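Open afternoon at the Brerkon lab: your questions

When is it?
One afternoon in October, doors at 2 pm. We have room for 69 visitors, let in 17 at a time. If you are the seventieth, there is a bench outside and it is quite a nice bench.

What will I see?
A robot arm doing kitchen chores at a toy kitchen, with a sink, two burners and a few little bottles to move about. The arm is full size. The kitchen is for somebody aged four. 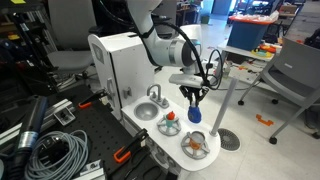 Will it do the washing-up at my house, though? Nives Ferri wanted to know that after the spring visit, and has written twice since. No, Nives. It has no plans to travel.

How long does a demonstration last?
Thirteen minutes, if all goes well. Longer if it drops something, and visitors tend to like those better.

Why a toy kitchen?
It's light, it's cheap and it clamps to a table. We did ask for a real one. The Favwood budget had other ideas.

Can I touch anything?
Not the arm, and please not the bottles either. Visitors put them back very neatly — and never where they were. 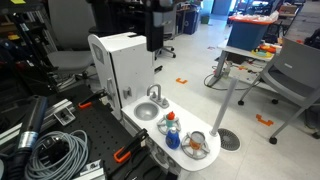 My son would like it known that he could do this faster. So he could, and he is welcome to say so to the engineers, who hear it at every open day. His name goes on the list with the others.

How many tries has the robot had?
The Ramalho run stands at 1,187. We keep the tally on a sheet by the door, successes and failures in the same column to spare feelings.

Is there parking?
Use the Sudwood car park and walk across. The barrier is also automatic, and you may have to press the button more than once.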